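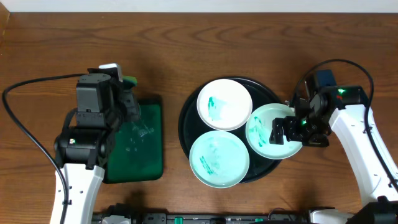 Virgilio Calimlim wanted to know, after the last round of this checklist went out, whether a church supper kitchen really needs the same going-over as a restaurant, when all we do is feed the same families out of the same pots. I have thought about his question a good deal, and my answer is yes, with a little give in the places where give does no harm. What follows is the walk-through for the Magbanua Hall kitchen and dining room as I did it in December, with my comments under each item. Please read the comments. The ticks by themselves won't tell you much.

Serving and dining room

1. Tables wiped with sanitizer before setting out.
Satisfactory. The spray bottles are labeled now, which pleased me no end. Let the sanitizer sit as long as the label says before you go over it with a cloth, even when people are already lining up at the door. The line can wait a minute, and most of them would be chatting anyway.

2. Plates checked for chips and cracks.
Needs attention. I pulled several from the stack nearest the hatch. A chipped rim can cut a lip, and a crack holds food no matter how hard you scrub. I know some of these plates were wedding presents to the hall from people we all remember fondly, and I'm not asking anyone to throw those away. Put them in the display cupboard and let them retire there.

3. Trays not overloaded.
Needs attention. Plates should sit fully inside the rim of the tray before anyone lifts it. If one hangs over, make two trips! The step down from the kitchen has caught more than one of us, me included, and I had nothing but bread rolls that time.

4. Walkways clear, chairs pushed in, coats off the floor.
Satisfactory, apart from a folded stroller by the fire door. I moved it and had a nice talk with the mother, who had no idea the door was a door. It could do with a bigger sign.

Kitchen, hot side

5. Range and oven clean, no grease buildup.
Mostly satisfactory. The Buren range has been scrubbed until it looks nearly new, and whoever did the burner rings deserves a long sit-down. The hood filters are another matter. They came away sticky in my hand and they should be soaked before the next big supper. Grease up there is how kitchen fires travel.

6. Hot food held at a safe temperature.
Satisfactory on the day. Stew, rice and the greens all read above 140 degrees when I put the thermometer in. Stir before you take a reading, and take it from the middle of the pot. I did see one reading taken right against the bottom of the pan, and that will flatter you every time.

7. Fire extinguisher in place and in date.
Satisfactory. The needle is in the green and the pin is in. The blanket beside it was hidden behind an apron, so I've put up a separate hook for aprons on the other side of the door, and I'd be grateful if we used it.

8. Pot handles turned inward, dry oven mitts within reach.
Needs attention. Two of the mitts have worn through at the thumb. I took them home with me and will bring back a new pair — please don't use a folded dish towel in the meantime, and certainly not a damp one.

Kitchen, cold side

9. Refrigerator at or below 40 degrees.
Satisfactory, just. The Risari fridge read 39 in the morning and had crept up a touch by the time we served. It was packed very full, and cold air needs room to move about. I'd like the soft drinks to go in coolers with ice on supper nights and leave the shelves for food.

10. Raw meat stored below everything else.
Satisfactory. Chicken was on the bottom shelf in a deep pan, covered, and dated. This was wrong last spring, and it's been right every time since.

11. Leftovers cooled, covered and dated.
Needs attention. I found rice in a big deep tub with the lid pressed on while it was still steaming. Please spread it out in shallow pans and get it cold quickly. I know how tired everyone is by then. I know the tub is right there. Rice is one of the worst foods for this, though, and a stomach upset that goes around the whole hall would undo a lot of goodwill.

12. Allergens labeled at the hatch.
Needs attention. The cards were there, but the card for the peanut sauce had drifted over to the noodles. Trinidad Catacutan suggested clipping each card to its own dish, and I think that's the simplest fix and we ought to do it. Keep a separate spoon for every dish as well, and if a spoon goes visiting, wash it.

Washing up and waste

13. Hand sink clear, with soap and paper towels.
Satisfactory for soap and towels. There was a colander in the sink. The hand sink is for hands, dear friends, and I'll keep on writing that until I'm too old to hold the pen.

14. Dishes washed, rinsed, sanitized and air dried.
Satisfactory. Good hot water, good teamwork, and a radio going that I enjoyed very much. Stack plates only when they're dry to the touch. The rack by the window fills up fast, so I've asked the Janduvmont people what a second one would cost.

15. Trash bagged and taken out the same night.
Satisfactory. The lids on the outside bins were down and latched, and I saw no sign of mice, which was not the case in the fall.

Carried over to the next visit

Hood filters soaked and refitted. Chipped plates moved to the cupboard. Cards clipped to dishes. Shallow pans bought for cooling. A bigger sign on the fire door. New mitts, which are on me.

Virgilio, if you're reading this far down, you can have the thermometer next time and I'll carry the clipboard. Come at 4:30, before the pots go on, and wear shoes you don't mind getting a bit of stew on.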